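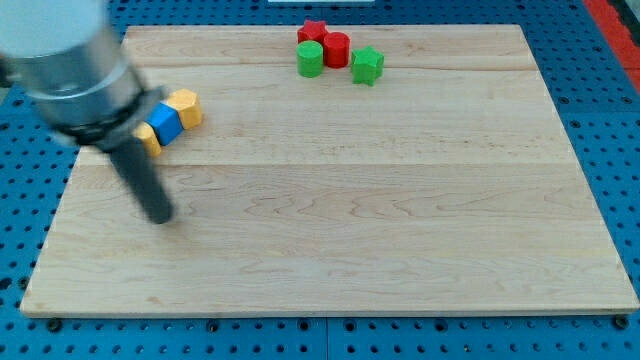 The planner had a name for the board, and the name was Pavodard. It had come with the first version of the code, before she joined, and was still written at the top of every log. Below it came the blocks, each with a shape, a colour and a position, and below those came the sentence it had been asked to carry out.

She typed a new one. Move the blue cube away from the yellow ones.

The planner took a moment to think, then printed its reply. Target: blue cube. Direction: away from yellow, yellow. Confidence was given as a number between nought and one, and she didn't look at it any more. The arm swung out over the wood with its one dark finger pointing down.

She had been at Kitside since June. Most of that time had gone on a fault in the planner that nobody could describe in the same way twice. It didn't knock things over or drive the arm into the board. It stopped. Given a plain instruction, the arm would go to the right place, hold the finger above the wood and wait there until the timer ran out. The report then said: task complete.

There were 107 of these reports. She had read them all, first in order and then sorted by the wording of the instruction. Separate, part, pull away, move apart. The fault liked those. When it was told to push things together it never stopped at all.

"It's a threshold," her manager had said. "Find the threshold."

So she had gone looking. Saber, the part that turned pictures into positions, was fine. She checked it by hand with a ruler, and its worst answer was out by 3 millimetres. The controller was fine too. It did whatever it was sent, and on the bad runs it had been sent nothing. That left Grirach, which sat between the two and decided whether the job was done. It was the oldest piece, and the person who wrote it had moved on and left very few comments.

She opened it again while the arm worked. The function she wanted was two screens long. It took the goal and the state of the board, and it gave back true or false. She had put a print line in it that morning, and now the values came up one below the other as the finger moved.

False. False. False.

Then true, and the arm went still.

She looked up at the board and back at the screen. She scrolled to the moment before the change and read the positions. The blue cube was listed once. One yellow block was listed. The other had gone from the state altogether.

It took her some time to see why. The camera looked from one side. When the arm leaned over the row, it hid what was behind it, and Saber reported only what it could see. A block it couldn't see was left out. Grirach got a list with a gap in it, measured the cube against what was left, and found nothing close enough to count. The things that had to be separated were separate, as far as it knew. When it pushed blocks together a missing one made the answer false, and the arm simply carried on.

She wrote the fix before lunch. If a block dropped out of view, the planner would keep its last known place for 2 seconds and mark it as unsure. While anything in the goal was marked unsure, the job couldn't be called done. The arm would have to draw back and look again. It came to three new lines and one changed one – less than she had written about it in her notes.

She ran the same sentence again. The finger went out over the row and the log filled up.

False. False. Unsure. Unsure.

The arm drew back, waited for a fresh picture and printed three blocks. It went in again.

She left it running and began the message to her manager. She wrote that it hadn't been a threshold. She took that out, put in the name of the function and the line numbers, and asked who should review it. Then she went back to the first of the old reports, copied out the instruction and added it to the queue.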